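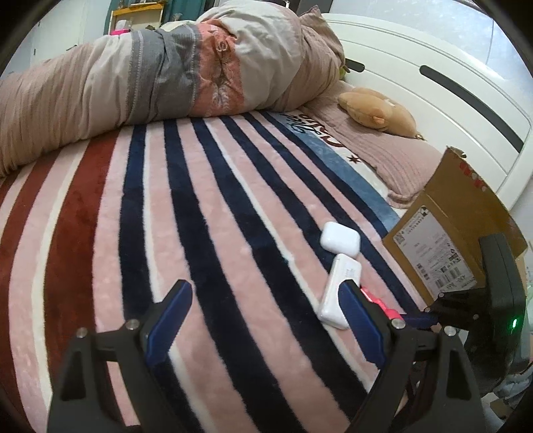 About Lekley

Lekley runs a guest house and a short bedroom-tidying course from the same building. Dougal Farquharson opened it with four rooms. We now have 30, and 114 people took the course last year.

Most of what we teach is about small things. Earbud cases, power banks and spray bottles get put down on the bed and stay there until bedtime. On a striped fleece blanket they are easy to miss once the quilt is pulled up. We clear the bed first, then fold, then put each thing back where it is kept.
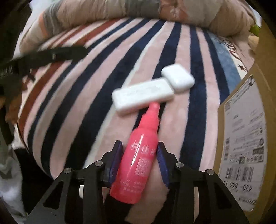
Spray bottle and white cases on the striped blanket, with the quilt bunched up beyond them.

Who we are

Gopinath Murthy teaches the morning group - bedding and folding. Ajith Kurian takes the afternoons and looks after the linen store. Seidu Kpodo handles bookings.

Visiting

The office is open from 9 am to 4 pm. New courses start in January and May. Please bring a blanket from home if you can, as people learn faster on their own bedding.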